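Automation of small chores

Automation of small chores is the use of machines for short manual jobs done by hand in homes, stockrooms and shops, such as putting goods into containers, clearing surfaces, folding cloth and refilling shelves. It is usually treated apart from single-purpose appliances (the washing machine, the dishwasher) and from fixed factory automation, in both of which the work is brought to the machine in a known form. Small chores take place among mixed objects whose position is not fixed in advance.

As of Sunday, April 25, 2021, no general-purpose machine for such work was in ordinary household use. Machines limited to one class of object were in service on some shop floors.

Scope

The term covers tasks that an adult completes in under a minute without instruction. Writers on the subject divide them into transfer tasks, in which an object changes place but not shape; forming tasks, in which the object itself is changed, as in folding or wrapping; and contact tasks such as wiping and scrubbing. Transfer tasks are considered the easiest of the three and make up most of the published trials. A typical transfer task has one packaged item and one open container on a flat surface, the item to be lifted, carried over the rim and released inside.
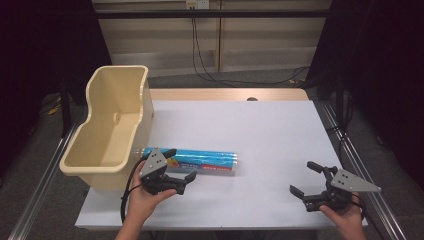
Difficulty within this group depends mainly on the packaging. Rigid cartons present flat, parallel faces and can be held by friction or suction. Film-wrapped goods are harder. The film slides over the contents, reflects light in patches that depth sensors read poorly, and may wrinkle under the finger so that the grip is on the wrapper alone. Rolls and cylinders add the risk of turning in the grip or rolling away on release. The Semby trials, which compared carton and film packaging under otherwise equal conditions, recorded 583 attempted transfers, of which 216 used film-wrapped cylinders. Most of the failures fell in the second group.

Methods

Three approaches are in use. In scripted automation the path of the arm is written in advance, and the object must be within a few millimetres of its expected place. In sensed automation a camera locates the object and a planner works out the path. In learned automation a control policy is fitted to records of people doing the task, either by driving an arm remotely or by working with grippers held in the hand. The last method has drawn interest because the records can be made without an arm present, and because the person is limited to the same two-fingered grasp that the machine will later have. It does not record everything. Grip force is often missing, and a person corrects a slipping object by feel in ways that a camera near the fingers shows only in part.

Parallel fingers are the commonest end tool. They are cheap, easily modelled and simple to repair. Their drawback is the small area of contact, which is commonly increased by soft or textured pads. Tools with more fingers have been fitted to several research arms, but the added joints lengthen both training and maintenance.

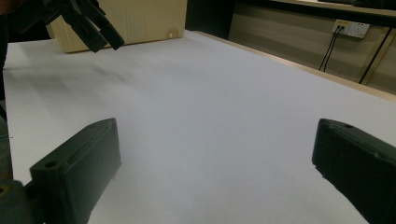 Hashemi objects that the tool receives too much attention and that most household failures happen before anything is gripped, when the machine picks the wrong item or approaches from a side where there is no room for the fingers. Mirzaei accepts this for cluttered rooms but holds that on a cleared bench the grip remains the weak point, "and a cleared bench is what the shop floor can offer".

The disagreement reflects a difference of setting. A stockroom can fix the height of its benches, the kind of tubs it uses and the direction of the light. A household does none of these things consistently, and its containers are chosen for other purposes.

Two-handed work

Many chores that appear to need one hand are done with two. The second hand steadies the container, turns the object or takes it over when the first cannot reach. Machines with a single arm make up for this with clamps, non-slip mats or repeated attempts. Two-armed machines avoid the fixtures but must keep the arms from colliding, and the planning time rises accordingly. In the Hondevora stockroom study, a two-armed unit took 14 seconds over a transfer that staff completed in two. Gunawardena has argued that the comparison is of limited value where the machine can run overnight.

Containers

Open containers with high or curved walls cause particular trouble. The wall hides the object from a fixed camera and restricts the angle at which the fingers can enter. An item lying against the side leaves little or no gap for the outer finger, which must then be forced between item and wall or brought in from one end.

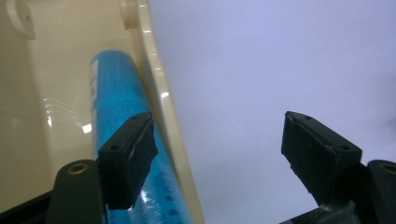

Removal is for this reason rated harder than insertion, although many early trials scored only the latter. Insertion tolerates a poor release, as the container catches the object. Removal requires a firm grasp in a confined space, frequently on a glossy surface against another glossy surface. Common remedies are to tip the container, to push the item towards the middle before grasping, or to mount the camera on the tool so that it looks in over the rim.

Commercial use

Falcão supplied a tub-filling cell for boxed goods from October 2019. The cell handles cartons only, and wrapped rolls are diverted to a manual bench. Eltico tested a kitchen unit in 10 homes and withdrew it after the trial period, giving the time spent on clearing faults as the main reason. Jalali's review of both systems concluded that the stockroom cell did less and was used more.

Assessment

There is no agreed test. Success rates are reported on different objects, with different rules on whether a dropped item may be tried again and whether a person may reset the bench between attempts. Tabrizi has proposed that results be given per hour without human help. Few published trials at present state that figure.

See also: Bin picking; Gripper; Learning from demonstration; Remote handling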